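# How to Start Rowing on an Indoor Machine

Many people in my gym walk past the rowing machine because they do not know how to begin. I was one of them. It took me almost 16 months of running with a sore knee before I sat down on the rower, and now I use it more than any other machine. In this tutorial I explain how I teach it to beginners at our small club in Trumham.

## Before you sit down

Put the damper lever on a low or middle setting. Beginners like to push it to the highest number, but this makes every stroke slow and heavy, and the lower back gets tired first. A low setting feels more like a fast, light boat.

Then adjust the foot straps. The strap should cross the widest part of your shoe, over the ball of the foot. Pull it snug, so your heel can still lift a little when you come forward.

## The four parts of the stroke

1. **The catch.** You sit forward with your arms straight and your shins close to vertical. Your shoulders are relaxed and a little in front of your hips.
2. **The drive.** Push with your legs first. When the legs are nearly straight, lean back slightly, and only then pull the handle with your arms.
3. **The finish.** The handle touches lightly under your chest. Your elbows go behind you, close to the body.
4. **The recovery.** Do everything in the opposite order: arms, then body, then knees. Take your time here. The recovery should be about twice as long as the drive.

The most common mistake is bending the knees too early on the recovery. You will notice it quickly – the handle has to jump over your knees. If this happens, stop and row with straight legs for a minute, using only your arms and back. After that, add the legs again.

## Your first two weeks

Row every second day. For the first three sessions, do not look at the distance.

- **Sessions 1 to 3:** five minutes easy, 2 minutes rest, five minutes easy.
- **Sessions 4 and 5:** three times six minutes, with the same rest.
- **Session 6:** 2000 meters without stopping, at a speed where you can still say a full sentence.

Keep the stroke rate low, between 18 and 22 strokes per minute. Rate is not the same as effort. You can row very hard at 20, and you can row very lazily at 30.

My training partner Refugio Villalobos likes to count ten strong strokes, then ten light ones. I find it boring, but for him it works well, and it is a good way to learn the difference in pressure.

## Writing down your results

After each session, write the distance, the time and the average split. A split is the time for 500 meters. I used a paper notebook until August, and then I moved everything to a spreadsheet on the old desktop computer at home. I have 204 rows in it now. The columns are simple: date, meters, time, split, and one word about how I felt.
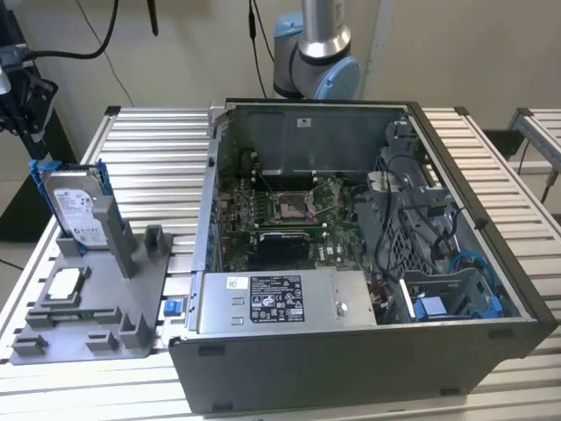
*A Dell desktop tower with the side panel off.*

Do not compare your numbers with other people in the beginning. A tall person with long legs will have a faster split with the same effort. Compare only with your own rows from the month before.

## When something hurts

Tired legs are normal. Blisters are also normal in the first weeks – hold the handle with your fingers like a hook, and do not squeeze it. Pain in the lower back is a different matter. Stop the session, and next time use a lower damper setting and sit taller at the finish. If the pain is still there after a few days of rest, please see a doctor or a physiotherapist before you row again.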